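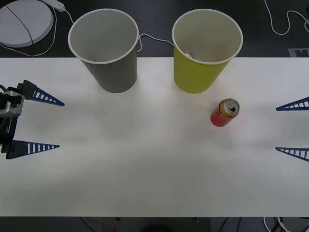 To all members of the Kolthorpe building list:

The Facilities Office has completed its review of the shared refreshment arrangements on the second floor and thanks everyone who replied to the June circular. Paper cups will continue to be supplied in two colors, gray and yellow-green, each with a white rim. Beverage cans are to be kept apart from the cups at clearing time, including any can that stands open on the table, like the red and gold one. Small metal items must be taken out of a cup before it is discarded; the yellow-green cup has a silver one inside it.

On 1/30/18, Folasade Tamuno wrote:
> The Gernilwood office wishes to know whether the two
> cup colors are to be sorted separately, and whether the
> present order of 2000 cups from Vesano will be renewed
> on the same terms. We would also ask that the white
> table be cleared by a fixed hour. At present, items are
> left out overnight and the first users of the morning
> are obliged to remove them.

In reply to the first point, the colors need not be sorted. Both go into the same paper bin by the door.
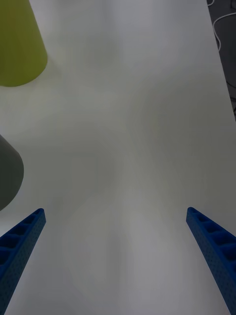 Photo: Facilities Office, Kolthorpe

The order with Vesano will be renewed in sleeves of 25. Departments requiring more than 30 cups for a single meeting should apply to the Sandhu Room desk two working days in advance. Requests received later will be met from stock where possible.
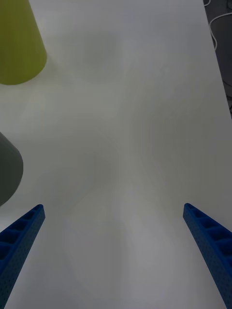

Clearing time is set at 5:30 p.m. on all working days. Whoever has last use of the table is responsible for returning unused cups to the cupboard and placing cans in the metal bin. The surface should be left as bare as the stretch of white between the two blue fingers, with no cups or cans remaining on any part of it. Spills are to be wiped with a damp cloth only.

Questions concerning these arrangements may be sent to this list or left in writing at the Sandhu Room desk.

Facilities Office
Kolthorpe, Room 36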